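Review: Henriques Hand-Held Gripper Kit, Student Edition
Filed under: Robotics club equipment

Our club bought the Henriques kit in January for its laundry project. The aim of the project is to record people handling clothes at home with a hand-held gripper, then train a small arm to do part of the same job. We had been using a 3D-printed gripper of our own design, and the finger mounts cracked. This review covers the kit as used by students. I did not test it on an arm.

What you get

The kit includes the body, two side brackets, a pair of yellow fingers with slots near the tips, a spare pair of fingers, and a printed label sheet. A camera is not included. We fitted the one we already had, using the Firnano adapter plate, and that took 14 minutes with a hex key. Assembly instructions run to one folded sheet. The drawings are clear, but the screw lengths are only listed on the back.

Each body takes a QR label at the bottom of the face. The label reads upside down in our recordings. The software does not care, but a person sorting files does. I would put it the other way up on the next unit.

Grip on cloth

Most kits in this class are demonstrated on blocks and cups. Clothes are harder. A garment changes shape as soon as it is lifted, and a thick seam needs more opening than a single layer. 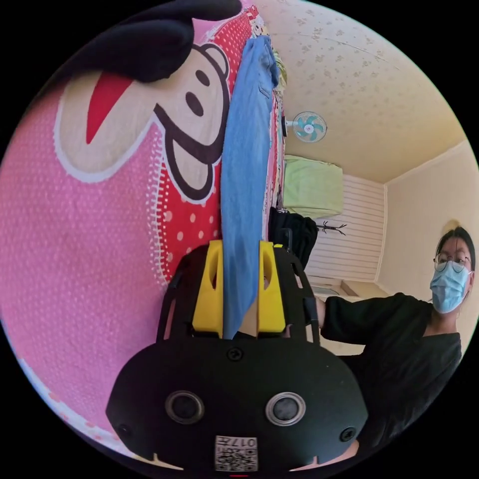

Light blue cloth between the finger pads, bedspread to the left.

The pads hold heavy cloth well. On denim and on folded cotton I had no slips that I could blame on the fingers. Thin synthetic linings are worse and need a second try. The oval holes near the tips let the pads flex a little, and they also make it possible to see cloth that would otherwise be hidden behind the finger. Closing force is set by hand, so it varies between operators. The kit has no force readout. Nonine sells a finger set with one, at a price our club could not justify.

Bulky items are the weak point. A folded sweatshirt will fill the gap between the fingers before the pads get a proper hold on it. The workaround is to take the garment by an edge.

Camera view

With a fisheye lens fitted, both fingers stay in view along with a good part of the room. The slotted side arms are thin enough that they block little. Straight lines near the rim bend strongly, and students reading the footage for the first time tend to misjudge which way a garment is hanging. Calibrate before recording and again after any knock to the mount.
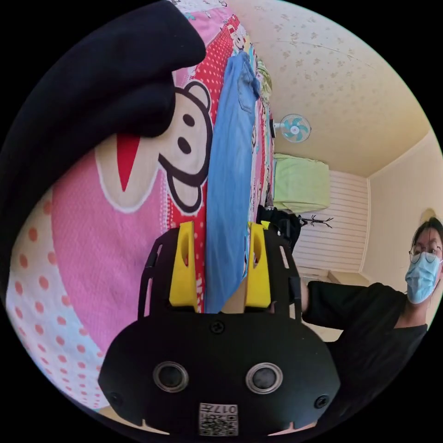 Blue denim between the fingers, with a stitched back pocket visible near the upper end.

Patterned bedding was a useful test for our labeling step. Large cartoon prints have strong outlines, and our first cloth detector marked several of them as garments. This is a fault in our detector, not in the kit, but anyone planning a home project should include printed sheets in the training set early. Plain backgrounds gave us scores that did not hold up later.

Bright windows are a related problem. Auto exposure on our camera handles them slowly. Locking the exposure before each recording helped.
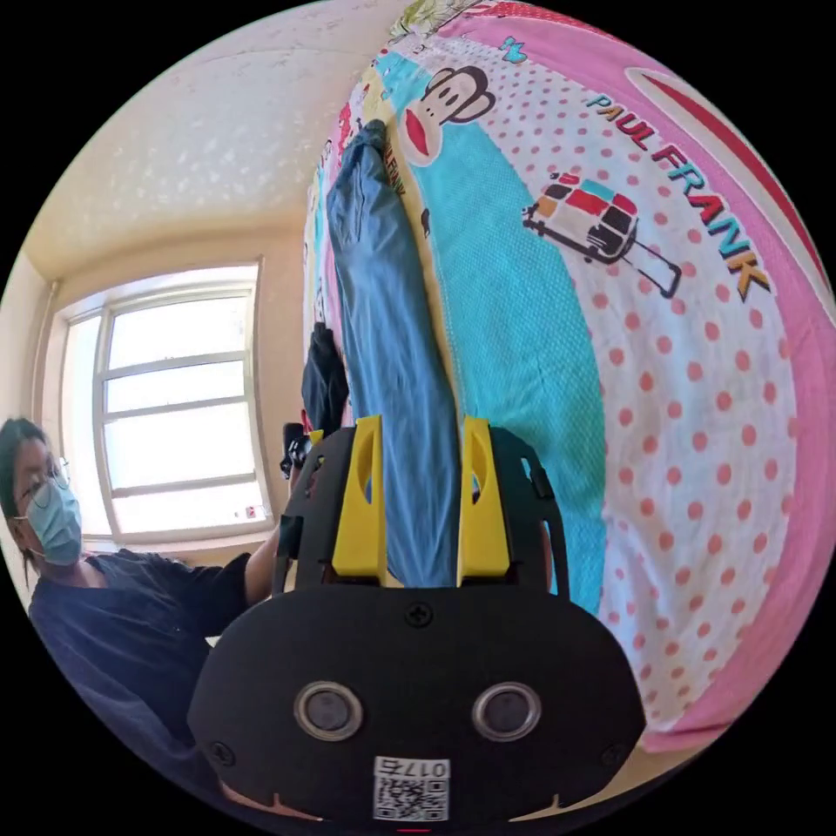
Comfort and wear

The body is wide, and smaller hands tire first. We limit each turn to two garments and then swap operators. After 64 recordings the pads show light polishing and one bracket screw has needed tightening. The fingers have not cracked. Our printed ones did not last that long.

Pritatex pads also fit the fingers with slight trimming. They are softer and hold thin cloth better, but they pick up lint and have to be wiped often. I went back to the stock pads for general use.

Verdict

Good for clubs that work with cloth and already own a suitable camera. Buy the adapter plate at the same time, and keep a spare set of bracket screws with the kit. If your project needs force data, look elsewhere.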